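**Clavomura** is a tabletop robot kit with two arms, sold by the firm Kaltham to schools, repair workshops and small laboratories. The kit is made for practice with everyday objects such as trays, cups and small boxes. It was designed by Anežka Havlíček and first shown in February, together with a lending service for customers who do not want to buy the complete set.

## Design

The two arms of Clavomura are white and black and stand on black base plates, which are bolted to an aluminum rail at the front of the work area. Each arm ends in a black gripper with two fingers. The joints can be changed one by one, and the user needs only the tools delivered in the box. Kaltham gives the weight of a tray that one arm may lift as 532 grams. For heavier objects the manual asks the user to work with both arms together, and it has a separate chapter on this.

A small camera can be mounted close to each gripper. It moves with the arm and gives a near view of the fingers and of the thing they touch. The view is narrow, so the rim of a large object can fill most of it – a point that new users often mention in the first days. The manual recommends practicing with plain, matte objects first.

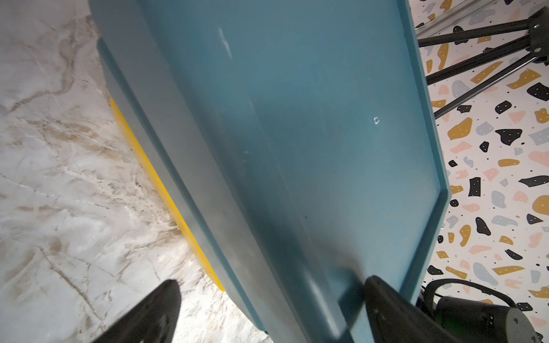

*Wrist camera view: gripper fingers at a blue tray.*

The cable of the wrist camera must have enough slack to follow every turn of the joint. In the first version it was too short by the width of a hand, and a longer cable was sent to all early customers without cost. The same parcel contained new finger covers, but these were not well received and many users returned to the old ones.

## Work area

The arms can be used on an open table or inside an enclosure with three walls. The panels for walls and floor are ordered separately and exist in several prints, among them terrazzo and marble. The marble print is meant for the floor, but it can also be ordered for the walls. Thaler, a supplier of display furniture, makes the panels and sells single replacements for 89 euros.

A second camera, fixed beside or above the area, shows both arms at the same time. Its position should be measured again when a panel is changed, even if the holder was not touched.

## Exercises

Kaltham provides a book of exercises called *Brakine*. The first part is about reaching and pushing. In the second part the user closes the gripper on small cups and brings them to another place, and in the third part both arms share one object – for example, one arm holds a box steady and the other pulls its knob. The arms can be led by hand during an exercise, and the movement is stored and can be played again at a lower speed.

The book has 215 pages and is written in short steps. Teachers may copy the pages for their own classes. A table at the end gives the finger opening for the most common objects, in millimeters.

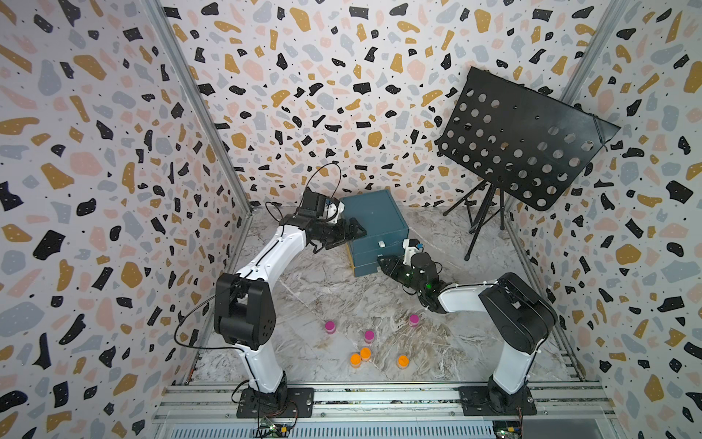
## Reception

Burgi Mösli tested the kit for a course in technical drawing and automation. She wrote that the arms were easy to mount and that the fixed camera was the most useful part for a group, while she found the software slow when both cameras were running. She also criticized the noise of the elbow joint, which she compared to a coffee grinder. Her students needed one afternoon for the first chapter of *Brakine*.

## Service and availability

The lending service delivers the arms, the rail and two cameras for 70 days. Panels are not included. Repairs are made by Kaltham, and customers outside Europe pay the transport in one direction. Software version 2, released on 18 December 2024, added a stop command for each arm separately. Before this, one command stopped both.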